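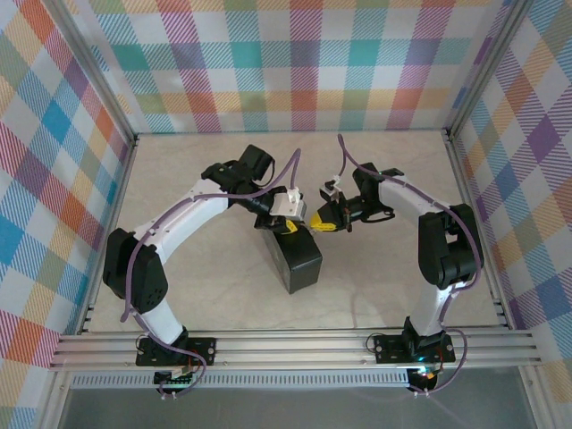 Most of the rules in our first draft, one operator at Pelley told us after reading it through, were written for a cell with one arm in it, and the second arm had simply been added to each sentence afterward. The comment stung a little, and it was fair. We had taken the house rules of our single-arm stations, put "either arm" wherever "the arm" had stood, and sent the result to the three sites in May. What follows is the version that came out of the long exchange of notes after that, and we have tried to keep the operators' reasoning in it along with the rules themselves.

Figure 2. Two-arm cell, with both grippers at the far end of the box.

4.2 Working rules for shared-space handling

The Stendwood rules apply to any task in which two arms mounted on the same rail may reach the same part of the table. They sit beside the site's own risk assessment and the maker's manual, and where either of those is stricter, the stricter text is the one to follow. We say so at the start because one site, Gough, had read our draft as a replacement for its local safety sheet, and we would hate for anyone else to do the same.

The first group of rules has to do with what is on the table before the arms move. We ask that the table hold only the items named in the task sheet. Tools, tape, spare fingertips and the operator's notes go elsewhere, even for a short practice run. In Figure 2 the object being handled is a single dark box set at an angle on a pale tabletop, and the rest of the top is clear. The draft had allowed what it called "minor items" near the corners, and the operators asked us, quite kindly, what a minor item was. We could not come up with an answer that two of us would have applied in the same way, so the allowance is gone.

The angle of the object deserves a word here as well. Several operators had been squaring each box to the rail before every trial, partly from tidiness and partly from a sense that this was the careful thing to do. The rules now leave the starting pose to the task sheet. If the sheet calls for varied poses, the operator should vary them, and should resist the very natural wish to line things up. An object that looks crooked to a visitor may be exactly where it ought to be.

The second group covers the place where the arms meet, and it caused by far the most discussion. When both grippers work at the same end of an object, as in Figure 2, the space between the fingertips is small, and a movement that would be harmless for one arm alone can bring it against the other. Our draft asked for a fixed minimum gap at all times. Laradetti pointed out that some of the tasks we had given them could not be done under that rule, and that their operators were therefore breaking it every day with our blessing. A rule of that sort does a good deal of harm, we think, for people who must ignore one line on the page will soon feel free to ignore its neighbors.

We replaced the fixed gap with three conditions. The task sheet must state that close work is expected. The speed limit for close work must be switched on before either arm enters the shared area, and it must stay on until one arm has left again. And one arm must be named on the sheet as the arm that yields, meaning that when the operator is in doubt, this arm backs out first along the way it came. It does not much matter which arm is chosen - left or right will do - so long as the choice is made beforehand and does not change within a session.

The third group deals with cables, and here we owe nearly everything to the people who run the cells. On the arms in Figure 2, purple cables rise from the parts above the grippers into tall loops and then follow the arms down toward the front rail, and there are shorter loops of dark wire at the wrists besides. Routing of this kind has to be judged over the whole motion. A cable that hangs well clear at rest may draw tight when the elbow folds, or may swing toward the other arm when the wrist turns. The rules therefore ask for a slow walk through the full range of the task, one arm at a time and then both together, after any change to a cable, a mount or a fingertip. The operator watches the cables during this walk and leaves the object out of it altogether.

We were asked whether the walk could be skipped when a cable had only been unplugged and plugged back in. It may not be skipped. Of the 134 log entries that we read while preparing this section, 9 described a cable that had caught or pulled, and the operators' notes were often unsure what had been touched beforehand. We do not wish to build a theory on so few entries, and the logs were never kept with this question in mind, but the walk takes little time and we are comfortable asking for it.

The fourth group is about the cell itself. The bolts that hold the base plates are checked at the start of each session and again after 500 trials, whichever comes first, and the check is recorded even when nothing needed attention. The side and back coverings, such as the checked fabric in Figure 2, are treated as part of the setup. They are to be hung flat, kept out of reach of the arms, and changed only between sessions, with the change noted in the log. The draft had said nothing about fabric at all. Pelley asked for the line after a long and good-natured debate over whether a new covering made for a new setup, and we have settled it by saying that it does.

Last come the rules for stopping. Any person in the room may call a stop, whether or not that person is part of the session, and the operator does not ask for grounds until both arms are still. After a stop the operator writes down where each arm was, which one was moving, and whether an object was held. Only then may the yielding arm be backed out. If an object is held by both grippers, it is supported or lowered first, as the task sheet directs, and the grippers are opened one after the other. Hands stay outside the cell until the drives are off. We had first placed this line in an appendix, and three separate sets of comments asked us to move it up into the main text, where it plainly belongs.

There remain points on which the sites do not agree. Gough would like the yielding arm to be marked with tape, so that it can be told at a glance, while Laradetti fears that tape will be left on when the sheet changes. Both habits are allowed for now. The present wording was fixed on 24 July 2026, and the sites have been asked to note in their logs any rule that they found themselves working around, with the task sheet attached.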